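Chapter 7
Machines and Everyday Chores
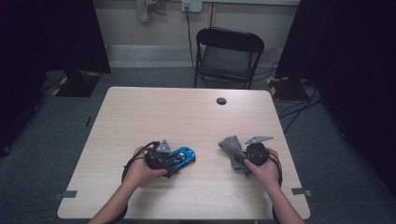

Can a machine do household chores yet?

Some of them, under limited conditions. Machines wash dishes, wash and dry clothes, and vacuum floors well, but a single machine that can move through an ordinary home and do a range of chores with its hands is not yet something a family can buy and rely on.

7.1 Two Kinds of Chores

A dishwasher is a machine that does a chore. It does not see the dishes or pick them up. A person loads the racks, adds the soap, and puts everything away at the end. The designers took one part of the job, the washing, and built a closed box around it. Inside the box, very little changes from one load to the next.

Most of the chores left over are the ones that do not fit in a box. Picking up toys, wiping a counter, matching socks, and clearing a table all take place in open rooms, with objects that may be anywhere. In this chapter we call the first kind enclosed chores and the second kind open chores. The same split applies to work on the shop floor. A press that stamps the same part all day is doing enclosed work. Sorting a bin of mixed returns is open work.

7.2 Hard and Soft Objects

A toy car keeps its shape when it is picked up. Once a machine knows where the car is and which way it points, it can plan a grip and expect the car to stay the same between its fingers. Objects of this kind are called rigid.

A cloth has no fixed shape. It can be flat, folded, or crumpled, and it changes again as soon as it is touched. One part may hide another. To wipe a car with a cloth, one hand must hold the car steady while the other keeps the cloth pressed against it. If the cloth slips or bunches up, the grip has to change in the middle of the job. People make these corrections without thinking about them. For a machine, each one has to be sensed and acted on.

7.3 What a Success Rate Means

Suppose the Hivero Company tests a machine on one task, wiping a small toy and setting it down. The machine succeeds in 93 percent of its trials. On paper this looks like a good score. Now suppose a playroom has 20 toys to be wiped. At 93 percent, the machine can be expected to fail on one or two of them every time it does the room. Someone has to find the toys it missed or dropped.

The number of trials matters as well. A rate based on 20 trials tells us much less than a rate based on 1,636. So does the place where the trials were run. A test on one table, with the same toy and the same cloth, says little about a kitchen with poor light and a wet floor.

Before reading on, write down 2 chores you did this week. For each one, note whether it was enclosed or open, which objects were rigid, and what you did when something slipped. You will need these notes for the exercise at the end of Section 7.5.

Key terms: enclosed chore, open chore, rigid object, soft object, trial, success rate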